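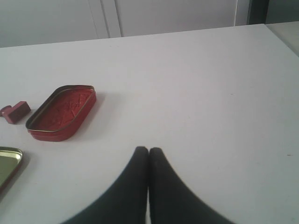
Figure 7.1 A tabletop as the wrist camera has it: two tins and a small red block at left, fingertips at the bottom.

Chapter 7
Showing Instead of Telling

In Chapter 6 you programmed an arm by writing down where it should go. If you did the exercises, you now know how many places there are between a table and a spot two inches above it, and how few of them you wanted to visit. This chapter takes up the other approach. You do the job yourself, through the robot, and the robot keeps notes.

There are two common ways to do this. In kinesthetic teaching, you grab the arm and push it through the motion while the joints record their angles. In teleoperation, you stand off to one side with a controller and the arm copies you. The first is pleasant until your elbow shows up in every camera image. The second keeps your elbow out of it but takes away your sense of touch, and you will be surprised how much of your skill at picking things up was stored there.

Our running task is a modest one. A small red block sits on a white table near an open tin, and it has to be picked up and set down inside. A four-year-old can learn this before lunch. The students in the Bremside teaching lab, working by remote control, needed most of February, and they produced 400 demonstrations, of which 50 were thrown out before anyone trained anything on them. Section 7.4 is devoted to those 50, which we have come to regard with some affection.
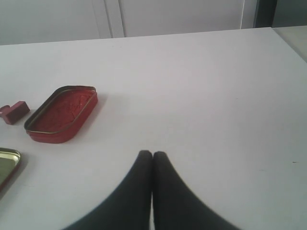
How many demonstrations does a robot need to learn a task?

It depends on how much the task varies from one try to the next: a block that always starts in the same spot may take a few dozen, while one that can start anywhere, at any angle, may take 1000 or more.

Most beginners read that answer and resolve to collect as many as possible, as fast as possible. Speed is where the trouble starts. A tired operator hesitates over the block, overshoots, backs up, and tries again, and all of it goes into the record. The learner has no idea that the backing up was an accident. It will treat your hesitation as part of the craft and reproduce it with great care.

Operators also disagree with each other, and with themselves. One comes at the block from the left, another from the right. Average the two and you get a confident motion straight down the middle, onto the block. We will return to this in Section 7.3, where the Pedden exercise lets you build the failure on purpose.
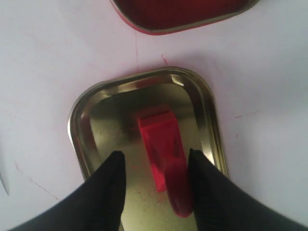
Then there is the matter of deciding when a demonstration is over. People tend to stop recording the instant the block touches the bottom of the tin, since as far as they are concerned the interesting part is finished. The learner never sees the fingers open, or sees it only now and then, and so it develops the habit of arriving at the tin and waiting there. Record the release. Record the arm pulling clear as well, and hold still for a moment before you press stop.

By the end of the chapter you should be able to:

choose between hand guiding and remote control for a given task
plan a set of starting positions before touching the controller
sort good demonstrations from bad ones, including your own
trim and label a recording so that someone else can use it

You will need the Onar data set, which holds 3946 recordings of varying quality. The variation was left in deliberately. Before reading on, open any ten of them and write down, for each, the moment at which you think the grasp begins. Keep the list. Section 7.1 asks you to do it again, and compares the two.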